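Picture-Book Printing List: Digest
Subject: Re: Catton color plates, trimmed copies

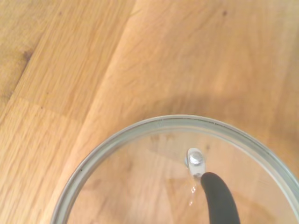
Vol. 13, Issue 40

Sowmya Pai wrote:

> I have two copies of the Namley nursery rhymes with the Catton plates.
> Both have the same date on the title page. In the first, the plates
> are tipped in on gray card with captioned tissue guards. In the
> second they are printed on the text paper and the captions are set
> below. The second copy is also shorter at the head. Is it a later
> printing, or a cheap issue of the same one?

It is a later printing. The title page was kept standing and the date was not changed, so it is no use for telling the two apart. Check these points instead.

1. Plate count. The first printing has 13 color plates, counting the frontispiece. The later one drops the frontispiece and moves the owl plate forward to face the title.

2. Process. Under a 10x glass both show a halftone dot, but the later blocks were remade from a printed plate and not from the drawings. Look for a second, faint dot pattern in the flat areas, mostly in skies and aprons. The ink line also fills in where the hatching is close.

3. Imprint. The first printing has "Bang, Printers" at the foot of the last page. The later one was done by Kelik and has no printer's name, or has it on the back of the half-title.

4. Height. Do not rely on this. Many first printings were cut down when libraries rebound them — mine is one — and end up shorter than the reprint.

The first printing is usually given as 2,000 copies. I have seen that only in dealers' catalogs and would not repeat it without a source.

One question back. On your first copy, is the tissue guard for the spider plate glued at the inner edge or at the top? Mine is at the top, and all the others are at the inner edge. I would like to know if it was issued that way or if someone put it back wrong. A scan of the back of the card would also help, at 600 dpi if you can manage it.

I will have my notes on the line drawings typed up in October.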